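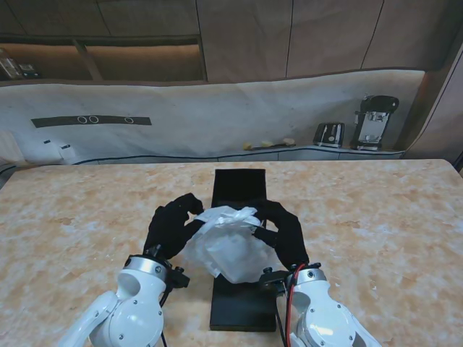
Fig. 6. Plastic bag held over the black board

Section 6: Packing the Yurt shelf kit away for the season

The Yurt comes apart as happily as it goes together, and a kit that's been put away properly is a joy to open again in June! Set aside an evening, put the radio on and clear yourself a good big table.

1. Take everything off the shelves and wipe each one with a barely damp cloth. Leave them to dry overnight.

2. Undo the side bolts by hand, a turn on each side at a time so the uprights stay level. They're 53 mm long, and the spares in the Posstead hardware pack are the same.

3. Lay the uprights flat. The tall pair (1,965 mm) goes at the bottom of the stack with the short pair (1,600 mm) on top, holes facing up.

4. Drop the bolts and the key into a bag, squeeze out the air and tape it to the top upright.

5. Slide the lot into the sleeve, feet first.

Note: If you have the older Grusix feet, unscrew them before step 3. They're lovely chunky things but they will mark the paint.

CAUTION: Keep plastic bags away from babies and small children.

CAUTION: Never store the stack on end. It can topple.

The feet-first tip came from Jomar Belmonte at our Cladangate workshop, and it saves so much wrestling with the zip. Do try it!

Guide revised 09/01/2024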